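扫帚和簸箕是怎样工作的
少年生活常识读本·居室篇
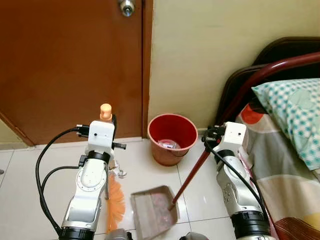
图一 清扫卧室地面:扫帚、簸箕与水桶

一、地上的灰尘从哪里来

每个家庭的地面上都会出现灰尘,即使一整天没有人进出房间也是如此。灰尘是许多种细小东西的混合物。有的是从窗缝里吹进来的泥土颗粒,有的是衣服、被子和毛巾上掉落的纤维,有的是人身上自然脱落的皮屑和头发。如果家里养猫或者养狗,灰尘里还会有动物的毛。

卧室里的灰尘常常比同学们想象的多。床上铺着床单、被子和枕头,人每次躺下、翻身或者叠被子,都会有细小的纤维飘到空气里。这些纤维非常轻,在空气中慢慢下沉,最后落在地面、桌面和床底下。晴天的早晨,阳光从窗户斜着照进来时,可以看到光线里有许多小亮点在飘动,那就是还没有落下来的灰尘。

除了灰尘,地面上还有较大的垃圾,例如纸屑、橡皮屑、饼干渣、线头和鞋底带进来的沙粒。灰尘和较大的垃圾混在一起,时间长了会结成一团一团的絮状物,聚在墙角和家具下面。

二、扫帚的构造

扫帚由两个主要部分组成:柄和扫帚头。

柄是手握住的部分。长柄扫帚让人可以站直了扫地,适合清扫面积较大的地面。短柄扫帚适合清扫床面、桌面和台阶。柄的长短应当与使用者的身高相配。儿童使用成人的长柄扫帚时,可以把一只手握在柄的中部,另一只手握在稍高的位置,这样比较容易控制方向。

扫帚头由许多根刷毛组成。过去的扫帚多用植物制作,常见的材料有高粱穗、芦花、竹枝和棕榈丝。高粱穗扎成的扫帚软硬适中,常用来清扫屋内。竹枝扎成的扫帚又大又硬,多用来清扫院子和街道上的落叶。现在的商店里,更多见的是塑料丝制成的扫帚,颜色也很多,有蓝色、绿色、红色和橙色。塑料丝不怕潮湿,洗过之后容易晾干。

仔细观察刷毛,会发现它们通常不是一样整齐地并在一起,越靠近末端,散得越开,形状像一把打开的扇子。这种形状有实际的用途。末端散开以后,扫帚一次可以碰到更宽的地面。每一根刷毛又能够单独弯曲,遇到地砖之间的缝隙时,有一部分刷毛会伸进缝隙里,把里面的沙粒拨出来。

有些扫帚的刷毛末端还经过特别的处理,每一根都分成更细的几根。这种细软的末端能够带走很小的灰尘,适合光滑的地面。

三、簸箕的构造

“簸箕”这个词在汉语里有两个意思。在农村,簸箕原来指一种用竹篾或者柳条编成的农具,人们用它上下颠动粮食,让较轻的糠皮飘走,留下较重的谷粒。后来,人们把扫地时用来装垃圾的工具也叫作簸箕,因为两者的样子相近,都是三面有边,一面敞开。也有的地方把扫地用的簸箕叫作撮箕或者畚箕。

扫地用的簸箕可以分成四个部分来认识。

第一个部分是前沿。前沿是簸箕敞开的一边,使用时紧贴地面。前沿做得很薄,有的还装有一条软胶边。前沿越贴近地面,灰尘越不容易从下面漏过去。

第二个部分是底板。底板一般是平的或者略有坡度,垃圾越过前沿以后,就停留在底板上。有坡度的底板可以使垃圾滑向后方。

第三个部分是后壁和侧壁。后壁通常比较高,它的作用是挡住垃圾。扫帚扫动时带有一股力,轻的纸屑会被推得很远,如果没有高起的后壁,纸屑就会从后面飞出去。

第四个部分是柄。短柄簸箕需要蹲下来使用,长柄簸箕可以站着使用。长柄连接在簸箕的后部,使用者一只手扶住长柄,另一只手拿扫帚,两只手配合起来,就不必反复弯腰。

四、灰尘为什么会跟着扫帚走

扫帚推动垃圾,靠的是刷毛与垃圾之间的接触。刷毛向前移动,碰到纸屑或者沙粒,就对它们施加一个向前的推力。垃圾与地面之间有摩擦力,摩擦力的方向与垃圾移动的方向相反。当推力大于摩擦力时,垃圾就开始移动。

在不同的地面上,摩擦力的大小不同。光滑的瓷砖地面摩擦力较小,垃圾容易推动,同时也容易滑得太远。水泥地面比较粗糙,小颗粒会卡在凹坑里,需要多扫几遍。地毯的表面有许多绒毛,灰尘藏在绒毛之间,普通的扫帚很难把它们扫出来,应当使用吸尘器或者专门的地毯刷。

刷毛本身还有弹性。向下压扫帚时,刷毛会弯曲;刷毛离开地面时,会突然弹直。如果扫到末尾时把扫帚高高扬起,刷毛弹直的力量就会把灰尘抛到空中。正确的动作是让扫帚头始终靠近地面,扫到一段的末尾时轻轻停住,然后再提起来。

天气干燥时,塑料刷毛与地面摩擦,会产生静电。带有静电的刷毛能够吸住头发和细小的灰尘。这些灰尘虽然离开了地面,却粘在了扫帚上,所以扫地以后需要清理扫帚头。

五、清扫一间卧室的步骤

清扫卧室应当按照一定的顺序进行。顺序合理,可以避免把已经扫干净的地方再次弄脏。

第一步,整理房间。把地上的鞋子、玩具和书包放回原处,把椅子移到一边。较大的废纸和包装袋用手捡起来,直接放进垃圾桶。

第二步,先高后低。先整理床铺,再擦桌面和窗台,最后才扫地。叠被子和擦桌子都会使灰尘落到地面上。

第三步,从里向外扫。从离门最远的墙角开始,逐渐向门口的方向移动。墙角和床边用扫帚的侧面清扫,让刷毛的尖端伸进角落。床底下比较低矮,可以把扫帚柄放低,使扫帚头平着伸进去,再慢慢向外拉。

第四步,集中成堆。不要把垃圾一直推到门外。在房间中间或者门口附近选一处平整的地面,把各处的垃圾扫成一小堆。

第五步,扫入簸箕。把簸箕放平,前沿贴紧地面,正对着垃圾堆。用较短的动作,把垃圾轻轻扫进去。扫过几下以后,地面上会留下一条很细的灰线,那是从前沿漏下来的灰尘。这时把簸箕向后移动一点,再扫一次。重复几次,灰线就会越来越淡。

第六步,倒掉垃圾。拿起簸箕时,先把前沿稍稍抬高,使垃圾滑向后壁,然后平稳地走到垃圾桶旁边。倒的时候让簸箕靠近桶口,动作放慢,避免灰尘扬起。

房门在清扫时应当怎样处理,也需要说明。门后面往往积有灰尘,扫到门口时,应当把门移动一下,清扫门后的地面。开关门时要留意手指,不要把手放在门框与门之间。

六、水桶的用处

扫地可以除去干的灰尘和颗粒,除去污渍则需要用水。果汁、泥水和脚印干了以后会粘在地面上,扫帚扫不掉,必须先用水把它们泡软,再用拖把或者抹布擦去。因此,许多家庭把水桶和扫帚、簸箕放在一起。

水桶大多做成上宽下窄的形状,桶口比桶底大。这种形状有两个好处。首先,洗抹布时手容易伸进去,水也容易倒出来。其次,几只同样大小的水桶可以一只套一只地叠放,节省地方。提手用来提起水桶,有塑料的,也有金属丝做的。金属丝提手比较细,装满水以后会勒手,可以在提手上包一块布。

盛水时不要装满,装到一半就足够使用。儿童搬动水桶时,应当请大人帮助。用过的脏水要及时倒掉,不要留在房间里。家中有很小的弟弟或者妹妹时,更要注意这一点,盛有水的桶对幼儿是危险的。

先扫后拖的顺序不能颠倒。如果地面还有灰尘就直接用水,灰尘会变成泥,拖把也会很快变脏。

七、清扫工具的保养

扫帚和簸箕使用以后也需要清洁。Mendmont小学生活课的教师Verena Frei为学生编写了一份保养说明,内容摘录如下。

“扫帚每次用完,应在垃圾桶上方轻轻抖动,并用手套或者旧梳子除去缠在刷毛上的头发。每隔一段时间,用温水和少量肥皂清洗塑料扫帚头,洗后甩去水分,放在通风处晾干。扫帚应当挂起来,或者使扫帚头朝上放置。长时间把刷毛压在地上,刷毛会向一边弯曲,以后就不容易扫干净。

簸箕倒空以后,用湿布擦净底板和前沿。前沿如有缺口,灰尘会从缺口漏出,应当更换。簸箕不可用来铲热的炉灰,塑料受热会变形。

水桶用后倒空,口朝下放置。”

用植物材料制成的扫帚与塑料扫帚不同,不宜长时间泡在水里。植物纤维吸水以后变软,如果没有及时晾干,容易发霉。

八、需要注意的安全事项

地上有碎玻璃或者碎瓷片时,不要用手去捡,也不要自己清扫,应当立即告诉大人,并让身边的人不要光脚走过来。

扫地时如果觉得鼻子发痒或者咳嗽,应当放慢动作,打开窗户。对灰尘过敏的同学可以戴上口罩,或者改做其他家务,例如叠衣服。

长柄的工具不能用来打闹。拿着长柄扫帚转身以前,先看一看身后有没有人。

地面刚用水拖过时比较滑,应当等地面干了以后再走进去。

不认识的粉末和液体洒在地上时,不要靠近去闻,也不要用扫帚去扫。

九、观察与记录

Cekville少年科学馆的Yao-tsung Yeh设计了一项适合在家中进行的观察活动。活动需要一把扫帚、一只簸箕、一张白纸和一支铅笔。

先把卧室的地面清扫干净。过了一天,再次清扫同一间卧室,把扫到的灰尘倒在白纸上。用放大镜观察,试着辨认其中有哪些东西:纤维、头发、沙粒、纸屑或者食物碎屑。把观察到的内容写在记录本上,也可以画下来。然后用同样的方法清扫厨房或者走廊,比较两处的灰尘有什么不同。

参加过这项活动的学生Nidia Huanca在记录中写道:“卧室的灰尘颜色浅,软软的,里面有很多被子上的细毛。走廊的灰尘颜色深,有沙子,用手指摸起来是硬的。”她的观察说明,灰尘的组成与房间的用途有关系。卧室里织物多,所以纤维多;走廊靠近大门,人们的鞋底会带进来泥沙。

观察结束以后,把白纸小心地折起来,连同灰尘一起放进垃圾桶,然后用肥皂洗手。

十、词语解释

刷毛:扫帚头上一根一根的细丝,可以由植物或者塑料制成。

摩擦力:两个互相接触的物体发生相对运动,或者将要发生相对运动时,在接触面上产生的阻碍运动的力。

弹性:物体受力后改变形状,力消失以后又恢复原来形状的性质。

静电:物体表面聚集的、不流动的电荷。冬天脱毛衣时听到的噼啪声,就是静电引起的。

纤维:细而长的丝状物质。棉花、羊毛和许多布料都由纤维组成。

前沿:簸箕敞开的一边,使用时紧贴地面。

十一、思考与练习

请在家中找一找,一共有哪些清扫工具,它们分别放在什么地方。

请比较家里的扫帚和学校的扫帚,看一看刷毛的软硬有什么不同,并想一想它们各自适合清扫哪一种地面。

请与家人一起清扫一个房间,按照本文第五部分的步骤进行,完成以后说一说哪一步最费力。

编写:Ákos Fodor
审读:Wálter Ñahui
Amberg少年读物编辑室
2018年6月4日

下一篇:抹布为什么能够吸水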